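Pandville Community Meals Program
Second progress report to the Clirnance Foundation
Reporting period ending in December
Submitted Sunday, January 14, 2024

1. Purpose of this report

This report sets out the work carried out under the Clirnance grant during the second half of the funding term. It should be read together with the first progress report, which covered the lease of the Kairys Street hall, the kitchen refit and the hiring of the program coordinator.

2. Meals served

The program served 1,986 meals in the reporting period, against a target of 1,000. Most were eaten at the hall during the two weekly lunch sittings. A further 404 were delivered to residents who could not travel, mainly in the streets north of the rail line and at the Skasel housing estate.

Demand at Skasel was higher than the original application allowed for. The estate lost its only grocery store shortly after the grant was approved, and the nearest supermarket is now two bus rides away. Deliveries to the estate were increased from one day a week to two, and the cost was met from savings in the equipment line.

Attendance at the hall dipped during the school holidays and recovered afterwards. The December lunch was fully booked and a second sitting was added at short notice.

3. Dining arrangements

Guests told us in the first intake survey that they would prefer to be served at a table instead of lining up at a counter. The change was made early in the period. Meals are now plated in the kitchen and carried out, and guests are staying longer after they have eaten. Cleaning hours have gone up as a result, and the roster has been adjusted.
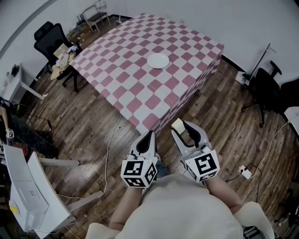

The longer visits have also made it easier for the coordinator to speak with guests about other services. Referrals were made to the dental van, the tenants' advice service and the seniors' walking group. We had not planned to record these, and the figures held at present are incomplete. A simple referral log is now kept at the front desk and totals will be included in the final report.

4. Food supply and safety

Fresh produce was bought from two local growers under the arrangement described in our application. One grower withdrew after hail damage, and the gap was filled through the wholesale market at a higher price. The kitchen passed its council inspection with one minor finding — a worn seal on the cool room door — and the seal has been replaced.

5. Budget

Spending is within the approved total. Food costs are over budget for the reasons given above, while equipment and training are under. We ask the Foundation to approve the transfer of $200 from training to food. No other change to the budget is sought.

6. Matters still open

The lease on the hall ends before the close of the grant term. The owner has offered a renewal on the same rent, but the written terms have not arrived. We will advise the Foundation as soon as they do.

The guest survey will be repeated before the final report, with translated copies available on request.

Program Coordinator
Pandville Community Meals Program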